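# O culto em ecrã dividido

*As igrejas descobriram a transmissão em direto e não a largaram mais. Falta saber o que ganharam com isso.*

Às dez e meia da manhã, na igreja evangélica de Vustville, o culto começa com uma contagem decrescente projetada na parede. Quando chega ao zero, entra a bateria. Quem está nos bancos já se levantou; quem está em casa, se está, recebe uma saudação própria do púlpito: "e a vocês que nos acompanham à distância". A frase é dita para uma lente no fundo da nave, e durante esses três segundos os presentes olham para o chão.

Passei parte do inverno a frequentar cultos assim, uns sentado no banco, outros na cozinha com o computador aberto ao lado da torradeira. Fui com a desconfiança de quem cresceu numa paróquia onde o microfone só servia para os funerais grandes. Volto com ela quase intacta, embora tenha mudado de alvo.

## Os números do boletim

A congregação de Vustville publica os seus dados no boletim mensal, coisa que lhe fica bem e que poucas fazem. Em janeiro, a média por culto foi de 308 pessoas na nave e 494 "ligações" à transmissão. Somadas, dariam uma comunidade que encheria o edifício duas vezes. É essa soma que aparece nos apelos a donativos, em letra generosa.

Convém perguntar o que é uma ligação. Segundo uma nota no fim do mesmo boletim, conta-se qualquer aparelho que abra a página durante o culto, nem que seja por um minuto. O meu computador terá contado duas vezes numa manhã em que a rede caiu. Um casal que assista junto conta como um só fiel, o que favorece a humildade, mas uma pessoa que espreite o sermão no telemóvel enquanto espera pelo autocarro vale tanto como a senhora da terceira fila que ali canta há quarenta anos.

Não acuso ninguém de má-fé. As igrejas sempre contaram mal. Contavam batizados de gente que nunca mais viam e anotavam comunhões a olho. A diferença é que agora a contagem traz gráfico, e um gráfico que sobe tem uma autoridade que o caderno do sacristão nunca teve.

## Quem vende a nuvem aos crentes

À volta disto cresceu um pequeno comércio. A Jeretti, que começou por instalar som em salões de festas, oferece hoje um "pacote litúrgico" com câmaras, mesa de mistura e formação. A Gollilar vende uma aplicação onde se pode acender uma vela virtual, pedir uma oração e deixar o dízimo sem mudar de página. A assinatura base custa 455 euros por trimestre, e a versão com estatísticas de envolvimento custa mais.

Assisti a uma demonstração da Gollilar numa sala alugada, perante 14 representantes de paróquias, congregações e uma sinagoga. O vocabulário era o de qualquer empresa de software: retenção, funil, jornada. A palavra "fiel" apareceu com frequência, quase sempre ao lado de "ativo" ou "inativo". Um dos presentes quis saber se o sistema distinguia uma pessoa que deixou de rezar de uma pessoa que mudou de telefone. A resposta foi que essa funcionalidade estava a ser estudada.

Houve risos na sala, mas no intervalo formou-se fila para pedir orçamento. Percebe-se porquê. Muitas destas comunidades perdem gente há décadas e já tentaram o café depois da missa, as guitarras, o retiro de jovens e o site novo. Quando alguém lhes promete ver, num painel, quem se está a afastar, é difícil dizer que não.

## O argumento dos acamados

O melhor argumento a favor da transmissão é também o mais repetido: os doentes, os velhos, os que vivem longe. É um argumento sério. Em Vustville conheci uma mulher que não sai de casa desde uma operação à anca e que segue o culto com o hinário no colo. Para ela, a câmara no fundo da nave não tem nada de frívolo.

Perguntei-lhe se a visitavam. Disse que sim, antes. A visita de quinze em quinze dias passou a mensal e depois a um telefonema. Ninguém decidiu suprimi-la. Ela própria desculpa os visitantes: agora que "vai" ao culto todas as semanas, compreende que haja casos mais urgentes.

Não posso provar que uma coisa causou a outra, e a direção da igreja garante que não causou. Mas a pergunta que o painel da Gollilar não faz é esta, e devia ser a primeira. Um serviço que nasceu para chegar aos ausentes pode acabar por dispensar os presentes de ir ter com eles.

## Uma sala atrás do órgão

O equipamento ocupa sempre um canto que antes servia para outra coisa. Nas igrejas mais antigas é a sacristia ou o vão da escada do coro; nas mais recentes há uma sala prevista na planta, com nome em inglês na porta. O orçamento segue o mesmo caminho. Em Vustville, a rubrica de meios técnicos ultrapassou no ano passado a da assistência social, diferença que o relatório explica como investimento inicial. Vai no quarto ano de investimento inicial. 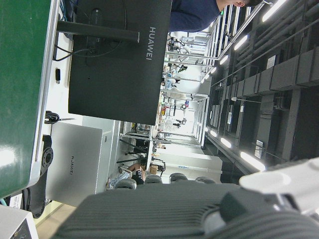
## Perrin desligou

A exceção que encontrei fica em Perrin, uma paróquia de aldeia com telhado a precisar de obras. Transmitiu durante dois anos e depois parou, sem comunicado. O dinheiro da assinatura passou para a gasolina de quem leva a comunhão a casa.

Seria agradável contar que a igreja se encheu. Não se encheu. Perderam-se alguns emigrantes que acompanhavam a missa de longe e que se queixaram, com razão, de não terem sido ouvidos. O coro continua com poucas vozes masculinas, e na manhã em que lá fui os bancos do lado norte estavam vazios, porque chove ali dentro.

No fim da missa, um grupo ficou à porta a combinar as visitas da semana numa folha de papel quadriculado. Discutiram bastante por causa de um doente que mora no alto da serra e que, ao que parece, recebe mal toda a gente. Acabaram por ir dois.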